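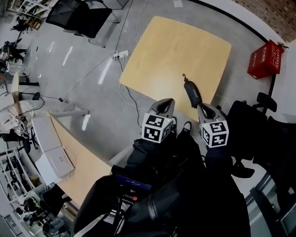 6:40 in the morning and I'm already on my second coffee, so this is going to ramble.

I said I'd write every day in July and I've missed a few (okay, more than a few), but last night I lay awake going over the thing with Marit and I think I need to get it down before I start rewriting it in my head so that I come out looking better.

So. We were at dinner at Bianka's, and Marit was telling us about the course she's signed up for, the one at Neva where you learn bookbinding, and before she'd even finished I said, "Oh, I almost did that one, but the reviews weren't great." I hadn't almost done it. I'd looked at the page for two minutes last winter. And I had read one review! One! She went a bit quiet and said, "Well, I've paid now," and Bianka jumped up to get the salad.

I do this. I know I do this. Somebody brings in something they're happy about and I have to lean over and put my thumbprint on it. My old boss at Kristiansen told me once, in a review, that I "get to the objections early," and I took it as a compliment for years. I even put it in a cover letter.

What I tried last night, around the time I gave up on sleeping, was the exercise from that workbook Bianka lent me. You write down what happened in one column, what you felt in the next, and what you were afraid of in the third. The first column was easy. The second took forever – I kept writing things like "tired" and "hungry," and I'd had two helpings of everything by then. In the end I wrote "jealous" and sat there looking at it. I'm not jealous of bookbinding, I don't want to bind a single book. I'm jealous that she wanted to do something and then went and did it.

The third column I left blank. Maybe tonight.

I went back through the old notebooks afterward to see if I'd ever caught myself at this before, and there it was, four years ago, nearly the same story with my cousin and her apartment. I'd written "must watch this" and underlined it. Then the next page is a grocery list and a very long complaint about parking. I'd love to say I was mortified, but mostly I laughed, at one in the morning, with the cat staring at me.

The workbook says to aim for 500 words a sitting and not to fix anything afterward. I keep fixing things. I just went back and changed "a few" to "more than a few" up at the top, so at least that was in the right direction.

I'm going to call Marit at lunch. I had a whole speech worked out, with the jealousy and the cover letter and everything, and then I thought, that's me making it my evening again. So I'll say I'm sorry I was sour about the course and ask her what they're making first. And then let her talk, all the way to the end!

Need to shower. Need to find the other blue shoe. Bianka wants her big dish back too, which I carried home full of leftovers and have so far only half emptied.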